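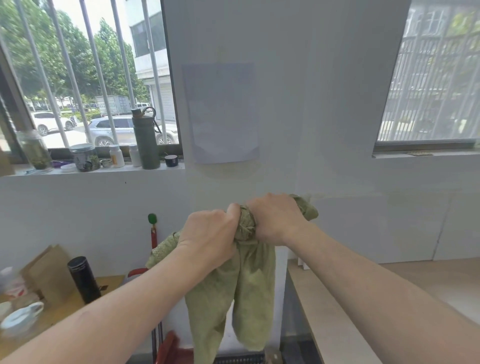

計量とラベル貼りが自動になると、袋の口を締める人の仕事は減るの？

仕事の総量は減りますが、口を締める作業はほとんど人の手に残り、一日のうちでその作業が占める割合はむしろ増えます。少なくとも、私が通ったクルンディス（Clundis）の作業場ではそうでした。

このレポートは「職場の自動化と働く人」という授業の課題で書いています。最初は工場のロボットアームみたいな派手なものを調べるつもりだったんですが、先生に「身近で、話を聞かせてもらえるところにしなさい」と言われて、11月に二週間、クルンディスの小さな作業場にお邪魔しました（お茶をたくさんごちそうになりました、ありがとうございました！）。

何を自動化したのか

クルンディスは、園芸用の資材を小分けにして近所の店に届けている会社です。前は、量る、詰める、口をねじって締める、ラベルを書く、台帳につける、を全部一人でやっていたそうです。そこにスティルティッツ（Stiltitz）という計量機と、チョンカ（Csonka）という台帳ソフトが入りました。計量機が重さを決めて、ソフトがラベルを出して、在庫の数字も勝手に書き換わります。私も触らせてもらいましたが、ラベルがすーっと出てくるのは見ていて気持ちよくて、用もないのに何枚か出したくなりました（出してません）。

残ったのは袋まわりです。口を開いて、中身が入ったら寄せて、ねじって、締める。やってみるとけっこう難しくて、私がねじった袋は運ぶ途中でだいたいゆるみました。教わったのは、片手で首のところをぎゅっと握ったまま、もう片方の手で布を寄せていくやり方です。握っている方を先に放すと全部やり直し。

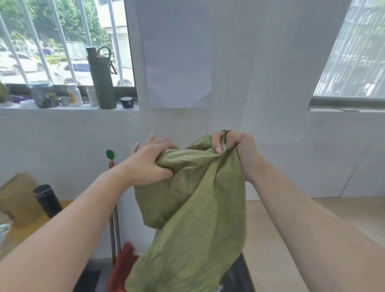 現場の人に聞いたこと

話を聞かせてくれたのはアルヌルフォ・ベナビデスさんで、この作業場には計量機が入るずっと前からいます。一番うれしかった変化を聞いたら、即答で「字を書かなくていいこと」でした。ラベルの手書きが本当に嫌だったらしく、品名が長い日は夕方になると自分でも読めない字になっていたとか。

じゃあ嫌な変化は？と聞くと、少し考えてから手の話になりました。前は量って、書いて、締めて、と動作が入れ替わるので、書いている間に指が休まっていたんだそうです。今は計量機が早いので、締める作業が続きます。ログを見せてもらうと、私が通った最後の日は131袋。自動化の前は一日にどれくらいでしたかと聞いても、台帳が手書きでとびとびなので正確には分かりませんでした。ここは調べ方が甘かったと思います。

ちなみに、滞在中の全部の記録は897袋でした。このうち締め直しになったものをソフトから拾いたかったんですが、チョンカには「締め直し」という欄がありません。計量とラベルの記録は細かいのに、人がやった部分は何も残らないんです。ベナビデスさんは「機械は自分のやったことしか覚えないから」と言っていて、私はそれをノートに大きく書きました。

口を締める機械は入れないの？

当然そう思いますよね。私も思って、ズスヴス（Zusuvus）という口締め機のカタログを見せてもらいました。会社でも一度検討したそうです。見送りになった理由は、置く場所と、袋の種類でした。クルンディスでは一度使った袋もまた使うので、生地がくたっとしていたり、口の形がそろっていなかったりします。カタログに載っている条件は新品のそろった袋ばかりで、しかも一回に約200袋まとめて流す使い方が前提。小さな注文をちょこちょこ受ける作業場とは、そもそもリズムが合いません。

それに、締めながら手で分かることがあるみたいです。 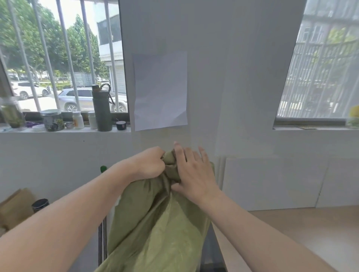

たとえば生地が弱っている袋は、ねじったときの手ごたえが違うので、店に出す前によけられます。計量機の数字だけ見ていたら気づかないまま出荷していたはずで、この「ついでの検品」は作業手順書のどこにも書いてありません。新しい人が入ったらどうやって教えるんですか、と聞いたら「隣で締めてもらう」とのこと。私も隣で締めさせてもらったわけですが、正直、二週間では弱い袋と普通の袋の違いはほとんど分かりませんでした。

考えたこと

調べる前は「自動化＝人が楽になる」か「自動化＝人がいらなくなる」のどちらかで書けると思っていました。でもクルンディスの場合、楽になったのは頭と目で、手はたぶん前より忙しいです。あと、休憩の取り方が変わりました。以前はラベル書きが休憩代わりだったのに、今は意識して手を止めないといけません。ベナビデスさんは会社に頼んで、午前と午後に短い休みを入れてもらったそうです。機械の導入費の話はよく出るけど、こういう休みの設計も導入の一部として最初から考えておけばいいのに、と思いました。

心残りは、話を聞けたのがほぼ一人だったことです。配達の人にも、ラベルが変わって受け取る店の反応がどうだったか聞きたかったんですが、時間が合いませんでした。次に行けたら、締め直しの回数を紙でいいから記録させてもらって、チョンカの数字と並べてみたいです。欄を一つ足すだけなら自分たちでもできるかも、とベナビデスさんも言っていたので、そこはちょっと期待しています。

最終更新日：26/01/2025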